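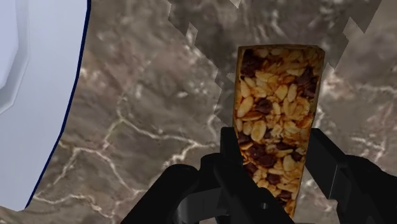 Section 4. Setting Up a Pick in Jarine

The Jarine simulator lets you test a grip before you run it on your own arm. This section covers the kitchen counter scene and the two-finger gripper that come with the Lahlou starter package. In the wrist view, a good hold on the granola bar has one finger pad flat on each side of the bar and the top half of the bar clear above them. A slight tilt, with one top corner a little higher than the other, is within limits and does not need to be corrected.

Read Section 3 (Installing the License) first. The steps below assume Jarine opens without a warning bar.

4.1 Before you start

Close any other program that uses the graphics card. Plug in the Gikis hand controller if you have one. The keyboard works for every step, but fine moves take longer with it.

4.2 Load the scene

1. Open Jarine and choose File, then Open Scene.
2. Select Kitchen Counter and click Load. The first load takes longer than later ones.
3. In the Objects panel, tick Granola Bar. Leave the physics setting on Standard.
4. Click View, then Wrist. The fingers come up from the bottom of the window.
5. Press Home to send the arm to its start position.

Note: If the window stays gray after loading, press F5 once. Do not press it again until the status line reads Ready.

4.3 Set the gripper

1. Open the Gripper tab.
2. Set Speed to 20 percent.
3. Set Force Limit to 9.
4. Set Contact Check to On.
5. Click Apply. The values are not saved until you do this.

Caution: The force limit in Jarine is a setting for the simulated gripper only. Do not copy it to a real arm. Use the limits in the manual for your hardware.

4.4 Make the pick

1. Move the arm over the bar with the left stick, or with the arrow keys.
2. Turn the wrist until the pads are lined up with the two sides of the bar.
3. Lower the arm in small steps. Stop when the pads are level with the middle of the bar.
4. Press G to close the fingers. Wait for the contact light in the Gripper tab to turn green.
5. Hold Page Up to lift.
6. Click Save Pose and type a name. Names may not contain spaces.

To let go, lower the arm to the counter and press G again. Opening the fingers in the air drops the bar, and it may land where the arm cannot reach it. Use Reset Objects to put it back.

4.5 Background textures

The marble countertop can show dark areas with stair-stepped edges. These come from the shadow setting and have no effect on contact or force. To smooth them, go to Settings, Display, Shadows and choose High. On older computers this slows the scene down, so go back to Low if the arm starts to lag behind the controller.

4.6 Run the pick as a batch

1. Click Batch and select the pose you saved.
2. Enter the number of runs. The starter license allows up to 200 per batch.
3. Tick Vary Start Position if you want the bar moved a little between runs.
4. Click Start. You can minimize the window while the batch is running.
5. When it has finished, click Export to save the results as a text file.

Note: A run that stops with code 374 means that one pad touched and the other did not. Open the saved pose, center the gripper over the bar and save it again under the same name.

Changing the finger pads to the wide type is covered in Section 5. For help with licenses, write to Bouchra Berrada at Jekwood support. Questions on batch files and export go to Ashraf El Idrissi. Include your Jarine version number, which is listed under Help, About.

Section last revised 2018-09-11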